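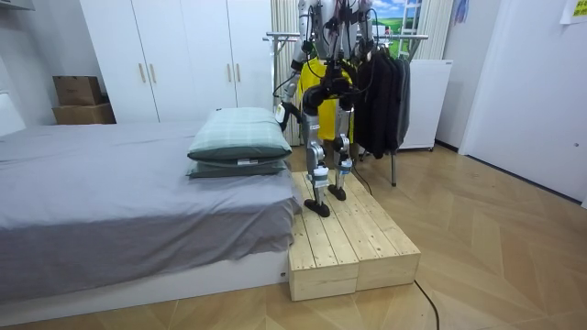 Bedroom, with the clothes rack at the back

Ticket: Groria reading app, shelves missing after sync
Opened by: Ibrahim Akpan
Date: 28 May 2021
Status: Waiting on user

I keep my reading log in Groria. After last night's sync my "Finished" shelf shows 24 books. It should show 68. The reviews are still there if I search by title, but the books have no shelf. Most of the missing ones were added before December.

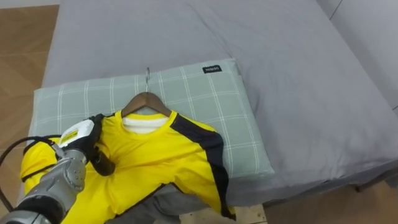 Plaid pillow and hanger on the bed

Tried so far: signed out and back in, no change. Reinstalled on the tablet – same result. The website shows the same 24.

Reply from support: Books imported from Clikolham lose their shelf tag when a review runs over 2000 characters. Please export your library, then go to Settings, Repair Shelves. Allow 30 minutes before you open the app again. 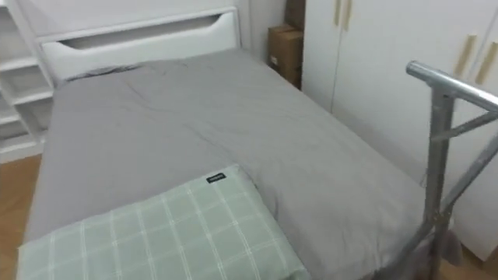
Bed and white headboard

Update from Ibrahim: Ran the repair. All back except the Thongdee novels, which now sit under "Unsorted". Export file attached. Can you move them from your end?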